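Visiting the Drakham Garden: Your Questions Answered

Reading time: 6 minutes

We get a good many letters and emails about the garden between opening in spring and the last of the maple leaves, and the same questions come round again and again, so we have gathered them up in one place.

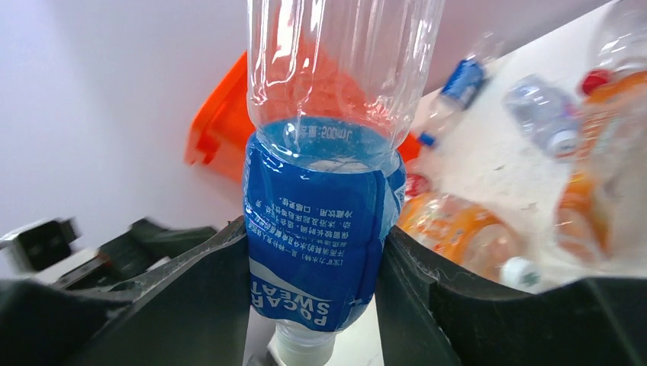

Do read through before you write to us, though we are always glad to hear from you if your question is a new one. The answers were put together by Kwan-ho Lu, who looks after the planting, with a good deal of help (and some crossing out) from Demyd Sirko in the gate office. They were last gone over on 4 December 2022.

What sort of garden is it?

It is a stroll garden, meaning that it was laid out to be walked around slowly, with the view changing as the path turns. There is a pond, a dry stream of river stones, a moss bank under the pines and a small tea house that we call Nilari, after the house that once stood on the hill above. Visitors sometimes arrive expecting raked gravel from wall to wall, and we do have a little of that by the east gate, but most of the garden is green, and in a wet year it is very green indeed.

Is it an old garden?

Not by the standards of the famous ones, no. The pond is much the oldest part and was dug as a fish pond for the house, long before anyone thought of putting a lantern beside it. The stones and the paths came later, and the maples later still. We are rather fond of the fact that you can still see the straight edge of the old fish pond on the north side, where the iris bed is. Every designer who has worked here has wanted to curve it, and so far it has stayed straight.

Which way round should I walk?

Clockwise, if you can bear to be told! The path was set out so that the pond is hidden until you come past the big leaning pine, and then you get all of it at once. If you go the other way you see the water from the gate and rather spoil the surprise for yourself. That said, people with pushchairs may like to go anticlockwise as far as the bridge and back again, as the slope is kinder on that side.

How long does a visit take?

You can get round in half an hour, but most people take longer, and the ones who bring a sketchbook tend to be with us until closing. The full loop is 418 metres from gate to gate, so it is not a long walk by any means. It has plenty of places to stop, and we hope you will use them.

When is the best time to come?

This is the question we are asked more than any other, and we never manage to give a short answer to it. May is lovely for the azaleas and for the fresh leaves on the maples, which Kwan-ho will tell you are better than the autumn colour if you catch them with the sun behind. The irises follow on. High summer is quieter and the moss can look tired if we have had no rain, but the shade under the pines is very welcome. Autumn is the busy time. Winter is for people who like bark and stone and having the place almost to themselves, and there are more of those than you might think.

Why are some of the paths tied off with a stone and a bit of black string?

That is a sekimori-ishi, a stop stone, and it means "please don't go any further this way". It is a very polite little barrier and quite easy to miss, so do keep an eye out, particularly with children. We put them down when the moss needs a rest or when somebody is up a ladder round the corner. Please don't move the stone or pick it up by the string – the knots take ages to do properly.

Can I walk on the moss?

We would much prefer that you didn't. Moss has no real roots and comes away from the ground in mats if it is scuffed, and the patch will show for a long while afterwards. The stepping stones are there to carry you across, and they are set at an easy pace for most people. Small children can be lifted.

What about the carp?

There are carp in the pond and they will come to the bridge the moment they hear feet, looking as though they have not been fed for a year. They have been. Please don't give them bread, crisps or anything else from your bag. Proper food is sold in small paper cups at the gate in the warmer months, and in winter they are not fed at all, as they can't digest it well in cold water.

Is the tea house open?

Nilari is open for looking into from the veranda on any day the garden is open. Tea is served there on certain afternoons, and the dates are pinned up at the gate. It seats very few people, so you do need to book, and you will be asked to take your shoes off. Warm socks are a good idea, even in what feels like mild weather.

How do I get to you?

The Valivitz bus stops at the bottom of the lane, and from there it is a gentle walk uphill with a wall to sit on halfway. If you are driving, please use the field car park on Kwok Lane, and not the verge opposite the gate, which our neighbours need for turning. There are 2 marked bays for blue badge holders just inside the gate, and Demyd will happily keep one for you if you ring ahead.

Can I get round in a wheelchair?

You can reach the tea house, the iris bed and the near side of the bridge on a firm path. The moss bank and the dry stream are on stepping stones only, I'm afraid, and we haven't yet found a way around that which doesn't mean taking the stones up. There is a good view down over both from the bench by the east gate.

May I take photographs?

Of course, and we love to see them. Tripods are fine early in the day, but we ask you to fold them up when the paths get busy, as there is really only room for one person at a time by the lantern. Wedding parties need to arrange things with us beforehand.

Are dogs allowed?

Assistance dogs are very welcome. Other dogs, we are sorry to say, can't come in, mostly on account of the carp and the moss. There is a footpath along the outside of the wall that makes a pleasant walk if one of your party doesn't mind taking turns.

Do you sell plants?

Now and then. Kwan-ho grows on a few maple seedlings each year, and when they are big enough they go on the table by the gate with a price on the pot. They are seedlings, so no two come up quite alike, and we can't promise what colour you will get. We don't post them.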